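**Subject:** Stock import thinks we own one white charger
**Raised:** 9 February 2020
**Raised by:** Zerrin Bayram, Ertürk (Tredetham stockroom)
**Product:** Gellis stock control, version 7
**Priority:** High (was Low, see first reply)
**Status:** Closed, grudgingly

### Original report

Hello. Every evening our till exports a CSV and Gellis imports it. This has worked well enough that I'd stopped thinking of it as two programs. After last night's import, Gellis says we hold 1 white wall charger. We hold 1,493. I know this because Gönül and I counted them for the year-end stocktake, and it's not the sort of evening you forget.

It also says the reorder level for that line is 493. I set it to 70 myself. Having noticed that 1 is less than 493, Gellis has drafted a purchase order to Perkness for several hundred more white chargers, and marked it Urgent.

The black chargers are fine. Same till, same export, same supplier.

The line in question, white cubes with the folding prongs, next to the dark ones Gellis has no quarrel with:

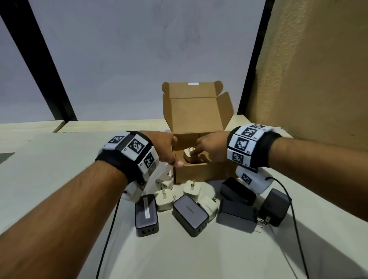
*Photo: Sibel Yazıcı, Tredetham*

What I've tried so far:

- Ran the import again. It now says 1 again, with more confidence.
- Logged out and in.
- Restarted the stockroom PC, which took the opportunity to install updates.
- Corrected the figure by hand. It held until the next import and then went back to 1.

I've not approved the purchase order. Please tell me it can't approve itself.

### Reply 1: Berkay Karabulut, Gellis support

Hi Zerrin, thanks for the detail. It can approve itself if "Auto-send urgent orders" is ticked under Purchasing > Rules. Could you check that before anything else? I've moved this to High.

Once that's done, please attach last night's CSV. If you can, open it in Notepad and not in a spreadsheet, as spreadsheets like to tidy things on the way past.

### Reply 2: Zerrin

It was ticked. It isn't now. The order goes out at six and I unticked it with time to make a cup of tea, but not to drink it.

I don't remember ticking it. Muammer says he may have done, in the spring, "to save bother".

Here are the two lines as they appear in Notepad:

```
CHG-BLK,Charger black,812,70,Bay C
CHG-WHT,Charger white,1,493,70,Bay C
```

I think I can see it, and I think I'm going to be cross.

### Reply 3: Berkay

You can see it. The till is writing the quantity with a comma in it, and the file uses commas to separate the columns. Gellis reads the quantity as 1, takes 493 as the reorder level, and pushes everything after that one place to the right. Your real reorder level will have ended up in the Location field.

Any line with a quantity of 1,000 or more will do the same. Anything under that has no comma to trip over, so the black ones come through clean.

Did somebody change a setting on the till recently?

### Reply 4: Zerrin

Yes, the white chargers now live in "70". I'd wondered about that. We don't have a Bay 70. Sibel had gone to look for it.

For completeness, she has also checked the real shelf in Bay C, in case the software knew something we didn't. It didn't. There are a great many more than one.

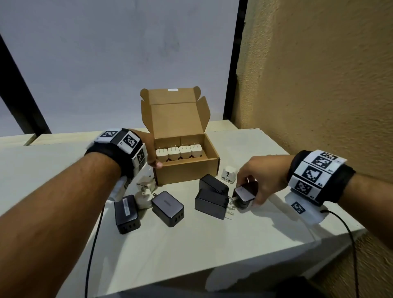 On the till: Muammer turned on "Display large numbers with separator" because he was tired of squinting at the totals. It's on the Display tab. I'd have said a setting on the Display tab would alter the display, but I only work here.

### Reply 5: Berkay

That'll be it, and I agree about the tab. The till isn't ours, but we've seen other makes do the same thing.

You've two choices:

1. Turn the separator off on the till. Quickest, though Muammer goes back to squinting.
2. Leave it on and set the till to put text quotes around every field on export. Gellis will then read "1,493" as a single value, provided **Import > Advanced > Strip separators** is also ticked at our end.

Do a test import with Purchasing Rules still switched off, whichever you go for.

### Reply 6: Zerrin

We tried the second one, out of kindness to Muammer. The till does have a quotes option. It puts a quote mark at the start of each field and none at the end. Gellis rejected the whole file with "Unexpected end of world", which I've since been told says "word". My screen is small too.

So we've gone with the first. Separator off, export, import. White chargers: 1493. Reorder level: 70. Location: Bay C. Sibel has been called off.

Muammer has been given a larger font. 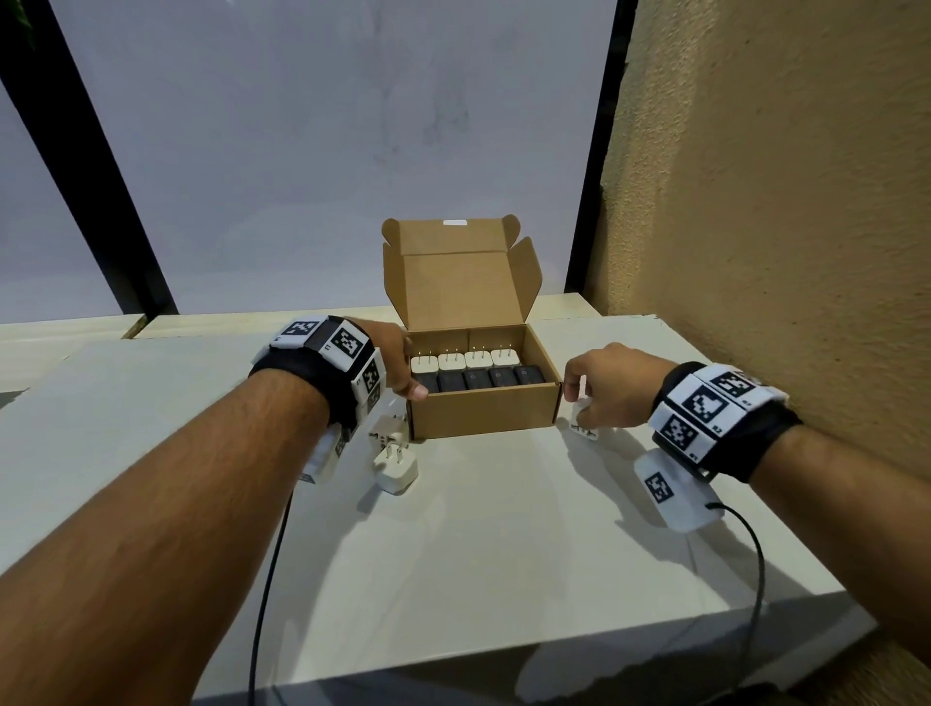 ### Clean-up steps, for whoever gets this next

1. Untick "Auto-send urgent orders" before touching anything.
2. Delete the draft orders. Cancelling only parks them, and they come back when you reopen the supplier.
3. Turn off the till separator and export again.
4. Import, then check Location as well as quantity. The wrong location survives if you only fix the number by hand.
5. Run **Stock > Locations > Remove unused**, or you'll have a Bay 70 for ever.

### Reply 7: Berkay

Thanks, I've borrowed your steps for our help page. I've also asked for the import to warn when a row has more columns than the header. It's been logged as a feature request. I'd have called it a bug, but I don't choose the label.

OK to close?

### Reply 8: Zerrin

Close it. Perkness have just rung to ask whether we still want the chargers from the first draft, so I may be back under Purchasing.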